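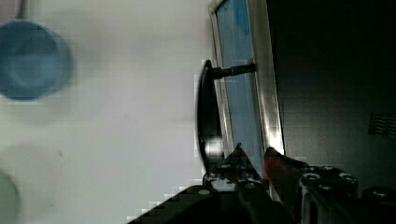 The kitchen cell at Grendura occupies one corner of a former packaging hall, and on the afternoon of the November open day it drew a larger crowd than the welding line next to it. The task on the program was short: open an appliance door by its handle, put a bowl inside, close the door. Visitors were asked to stand behind a yellow line and keep phones out of the arm's work area.

Safta Vlad, who leads the manipulation group, started with the door. A hinged door fixes the path of the hand. Once the fingers are on the handle, the wrist has to travel on an arc whose center is the hinge, and any error in the estimated radius turns into side load on the fingers. With a stiff controller, a small error is enough to trip the force limit. With a soft one, the fingers can slide along the handle and lose it before the latch lets go.

Lustano, the controller software used in the cell, handles this by estimating the hinge during the first few degrees of motion. The arm pulls straight back at low speed, reads the forces at the wrist, and corrects its path as the door begins to turn. Vlad's group set the limit for the pull at 60 newtons. Above that figure the arm stops, opens its fingers and backs off.

A curved handle complicates the grasp. The distance between handle and door changes along its length, so the finger that goes behind it has more room in some places than in others. The handle also leans with the door as it opens, and a grasp that was square at the start may be skewed by the end. The group has tried approaches at several points along the bow and now favors the lower end for this door, where the wrist stays clear of the arm's joint limits for the whole swing.

Glass is the second difficulty. Depth sensors return poor data from tinted or reflective panels, and polished metal trim adds false edges. Vlad's answer is to give the wrist camera's color image more weight at close range and to treat the depth reading as advisory. "We stopped trusting depth within 15 centimeters of the door," she said. "The color image is usually good enough to place the fingers."

Training data comes from people driving the arm by hand. Each operator works in sessions of 90 minutes with a leader arm built by Skiketti, a workshop that also machines the finger blocks. The operators change the position of the bowl and the angle of the door between attempts. Failed attempts are kept and labeled. According to Vlad, a missed handle followed by a clean second try is more useful to the model than another perfect opening.

Questions from the floor were mostly practical. A maintenance engineer asked about finger wear. The contact faces are replaced when the grip test falls below its threshold, and the screws are checked at the start of each shift. Another visitor wanted to know why the arm moved so slowly near the handle. Vlad said that the approach speed is capped in software and that a full cycle, door and bowl together, takes around 6 times as long as it would take a person. The cap will stay in place until the hinge estimate has been tested on more doors.

The wider project, called Wanyama, is meant to cover the other jobs on a kitchen counter, including drawers and lids. Drawers are easier in one respect, as the path is straight, but they jam when pulled off center. Lids have not been scheduled. The group's next purchase is a second appliance with a stiffer latch, to be mounted on the opposite side of the cell so that the arm has to work left-handed.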